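Questions about our pet jumpers

Updated Saturday, November 23, 2019

How do I measure my dog?

Please use a soft tape, and let the dog stand. We need two numbers: the chest at the widest place, behind the front legs, and the back from the collar to the start of the tail. Write them in centimetres in the order form. If the dog is between two sizes, choose the bigger one.

What yarn do you use?

All our jumpers are knitted in Cunex, a mix of wool and acrylic. It is softer than pure wool and it doesn't felt so easily. For animals with sensitive skin we have Won, which is only cotton. Won is less warm, so we don't advise it for a February walk in the snow.

Can I choose the colours?

Yes, for the model Trudholm you can choose the colours of the stripes. The other models come in one colour only. Please remember that every screen shows colours a little differently.

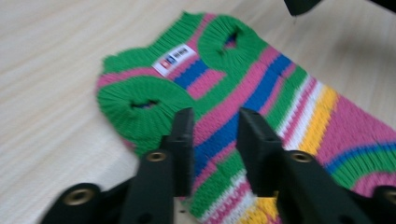

Stripes in green, pink, blue, white and yellow.

How long must I wait?

Plain jumpers are sent in 8 working days. Striped ones need 11 working days, for the reason that each change of colour leaves two ends of yarn to be sewn in by hand. Before Christmas it can be longer, and then we write you an email.

How do I wash it?

Wash by hand in cool water with a mild soap. Do not wring it. Press the water out in a towel and dry the jumper flat, away from the heater. If you hang it on a line it will grow longer and the neck will lose its shape.

My dog has chewed a hole. Can you repair it?

Often yes. Send us a picture of the hole first, by email. A repair costs 9 dollars plus the postage, if the hole is smaller than a coin. We keep the leftover yarn from each dye lot for two winters, so usually the colour will match.

Do you make jumpers for cats?

We do, from 500 grams of body weight, so also for kittens. Not every cat accepts it. Try it for a few minutes at home, and take it off if the cat lies down and refuses to walk. 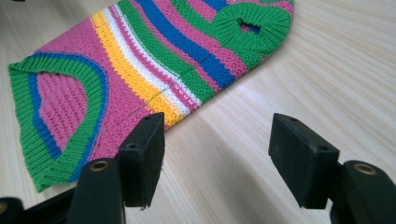
Marlow's owner wrote to us that the neck felt tight on the first day and was fine after a week, but she would still like a button there. Buttons we don't offer at the moment, as many dogs bite them off. You can ask for a wider neck in the comment field at no extra charge.

Can I return a jumper?

Unworn jumpers can come back in 30 days. Please brush off any hair first. Jumpers made with your own choice of colours can be exchanged for another size, but we can't refund them.

Where do you send?

Everywhere in Canada. Parcels go with Goltel, and you receive the tracking number on the evening of the day we send it.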